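Kullton Teaching Handles, reviewed after one long summer
Posted Tuesday, October 16, 2018

Ngân Đào talked me into these back in June, and I have been meaning to write them up ever since, so please forgive the length! The Kullton set is a pair of hand controllers for driving a robot arm remotely while it records what you do, and at 2,000 dollars it was the biggest thing our little group had bought all year. We use ours with the Nidia software, which took me 2 evenings and a good deal of tea to set up.

The grips are lovely. They're light, they suit small hands (mine) and large ones (Cúc Tô's husband tried them and didn't want to give them back), and the squeeze trigger has a nice gradual pull, so you can pick up a cup gently. My old Anozie joystick felt like running a crane at the county fair by comparison.

Most of our teaching has been kitchen chores, and dishes are where I formed my opinions. Running water is a hard thing to work around when you're steering from across the room and can't feel a thing through your fingers.
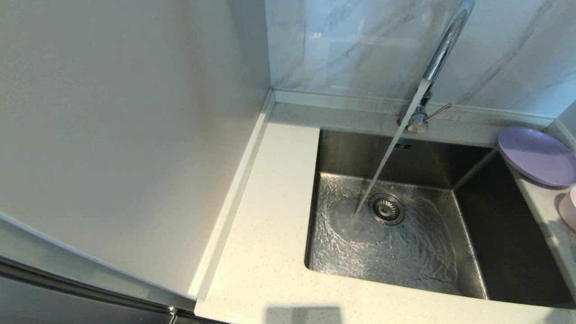
Tap running, with a lavender plate at the back corner to the right of the sink.

Reaching for a plate went well from the start. Rinsing took me more than 6 tries before I had a recording I'd want any robot to copy, mostly because I kept tipping my wrist too fast and the arm dutifully did the same. Cúc got it on her third go, and she has been very gracious about it, considering.

Now for my grumbles. The battery is good for 3 hours, less if you leave the buzzers on, and the charging cable is so short I have to park the handles on the floor. The delete button also sits right beside the save button, and I've lost some very nice takes that way. Fliledbridge sells a rubber cover for it, but I think Kullton ought to put one in the box.

Would I buy them again? Yes, I would, though I'd wait for a sale and order a longer cable the same day.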